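Posted 4/21/24 by Cúc Từ to the robotics club list

Hi all,

Answering the message below on the list instead of privately, because I got the same question from a couple of other people after Thursday and I'd rather type it once.

> I missed the last two meetings (midterms, sorry!) and I'm kind of lost.
> Are we still doing the bracket-on-plate task for the spring demo, or did
> we switch to the sorting one? Also is Trover still the code I should be
> pulling, or is everyone on Nirkovex now? And is there anything I can do
> from home? I can't get to the lab before next weekend.
> -- Pan

Pan, welcome back! Yes, still the bracket and the plate. We talked about sorting for maybe 2 minutes and then everybody remembered how February went, so no. The task is the same one you saw: pick up the black bracket, bring it over to the big aluminum plate, set it down at the right angle, let go. What changed is the starting position, which we now shift a little between tries. That made things a lot harder than I expected. The arm used to look great when the bracket always started in one spot, and then we moved it a few inches and it went for thin air, three times in a row, with the dean's assistant watching. Fun afternoon.

On the code -- Trover is still what runs the arm, so keep pulling that. Nirkovex is just the thing we replay and label our runs with. You need both, but if your laptop is as old as mine, install Nirkovex first and go eat dinner while it does its thing. There's a setup note in the Skosero folder (I know, old team name, I keep meaning to rename it).

And yes, please, there is so much you can do from home! We have around 200 runs recorded and hardly any of them labeled. I'd love to have 2000 by the end of the year but let's not get ahead of ourselves. For each one you mark when the gripper closes, when it opens, and whether the bracket ended up lying flat on the plate. If you're not sure, mark it unsure and move on. Please don't guess on the flat/not flat ones, I spent a whole evening fixing those last time and most of them were my own.

For anyone coming in: shoes with closed toes, and please stay off the yellow tape on the carpet. If you peel up a corner, stick it back where it was. And whoever has the short hex keys, I want them back, no questions asked.

See you at the lab,
Cúc

Comments (3)

mtn_goat: Can I label the runs in pairs with someone? I did a bunch alone and started seeing brackets in my sleep.

Cúc Từ: Sure, just put both names on the sheet.

Pan: Thank you!! Installing now. It says 3 hours, so dinner and a movie I guess.

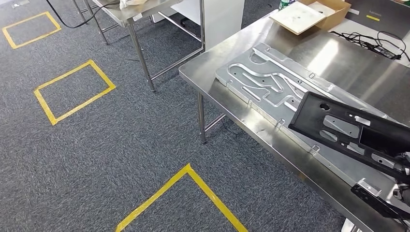

The black bracket on the aluminum plate, gripper at lower right.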